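Kettle tracker
Ticket: planner refuses two-handed grasps after Kadetti update
Component: grasp planner / hand tracking
Opened by: Clive Dunmore
Assigned to: Wayne Wainwright
Status: reopened

Clive Dunmore
Since the May build of Kadetti went on, the planner throws away two-handed holds on bottles. It plans the first hand, plans the second, then drops the lot with "contact set inconsistent". One-handed grasps still go through. Same controller settings as before, same hand models, no change to the arms. Log attached from the Dreltgate machine.

Wayne Wainwright
Looks like calibration drift. Please rerun the hand-eye routine and try again. Closing for now.

Clive Dunmore
Reopening. I ran the routine 3 times before I filed this and the result is in the log, line 675 onwards. The offsets agree with each other. If it were drift I'd expect the one-handed grasps to suffer too, and they don't. "Calibration" was also the answer to my last two tickets and it wasn't the cause of either.

Wayne Wainwright
Fair enough. Can you attach a head camera still with both hands on the object? I'd like to see how much of the bottle the tracker has to work with.

Clive Dunmore
Attached. I put the arms there with the joint-space script, so the planner had no say in it.

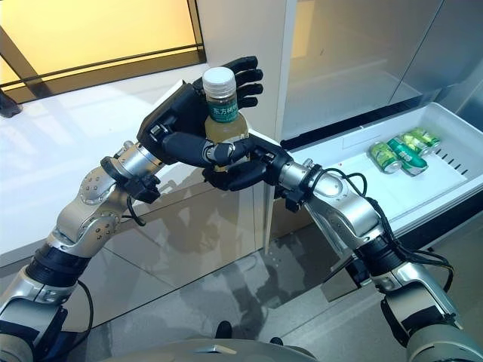

Head camera, both hands on the bottle, left hand higher. Planner bypassed.

Most of the lower half is behind fingers. What the tracker gets is the white cap, the green label under the neck and bits of liquid showing through the gaps. The old build coped with views like that. The new one seems to fit the bottle again from scratch on every update, and I think it's fitting it to the fingers.

Two other things I don't trust: the tea is see-through, and the cabinet behind is shiny enough to show faint reflections of the arms. I've no proof that either matters. The release notes say reflections are "handled" and I'd like to know what was tested to earn that word.

Wayne Wainwright
The Zovesura people say the new fitting step is more accurate on their test set.

Clive Dunmore
Does their test set have hands in it?

Wayne Wainwright
I asked. Mostly single objects on a table, one gripper at most. So no.

Try this: set refit_on_contact to false and raise mask_margin from 3 to 6. That should hold the last good fit once the first hand closes, and cut more of the finger edges out of the mask.

Clive Dunmore
With refit_on_contact off and the margin left alone, the planner accepts the hold. With the margin raised and refit left on, it fails exactly as before. So the margin does nothing here and I'd rather not ship it.

I'm also not calling the refit flag a fix. If the bottle slips after the first hand closes, we'd be planning the second hand against a stale pose and the planner would be perfectly happy about it. Please don't make it the default.

Wayne Wainwright
Agreed, workaround only. I've changed the title to "refit uses finger pixels during contact" and passed it to Zovesura with your log and the still. Leaving this open until they send a patch.

Clive Dunmore
Fine. I'll want to run the patch on Dreltgate before anyone sets this to resolved.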